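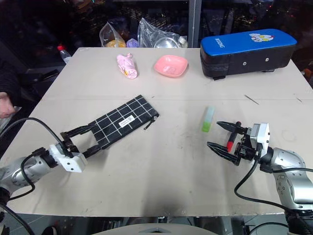
Photo: Bradley Pilkington

The case for the case

Words by Kirsty Yeoman, October 2023

Pencil cases were supposed to die out when laptops came into the classroom. Stationery shops tell a different story. At Tanguy, on the market square in Gemthorpe, they take up more wall than the pens do, and the owner reorders in June to be ready for the new school year.

I bought three for this piece and used each for a fortnight. The cheapest was a plain zipped pouch. It held everything I own and I could find none of it. A zip along one long side means the contents slide to the bottom, and the sharpener always ends up underneath.

The second was a hard tin. Good for coloured pencils, since the leads don't get knocked about, but it rattles in a bag and it will not take a 30 cm ruler. Few cases will. Schools still put one on the kit list every year.

The third was a roll made by Stavent, a small workshop that began with tool rolls for woodcarvers. It has nine slots and a tie. I liked it most at a desk and least on a train, where there was nowhere to open it out.

Whichever shape you choose, look at the zip first. Run it back and forth with one hand. If it catches on the lining in the shop it will catch at home, and a broken zip is what sends most cases to the bin. Check that the lining is stitched down at the ends, too.

Cleaning is simple enough. Empty the case, shake it over the sink and turn it inside out if it will go. Pencil dust comes off with a damp cloth. Ink mostly doesn't – a dark lining hides it.

My daughter has claimed the tin. The roll lives on my desk, and the pouch now holds phone chargers.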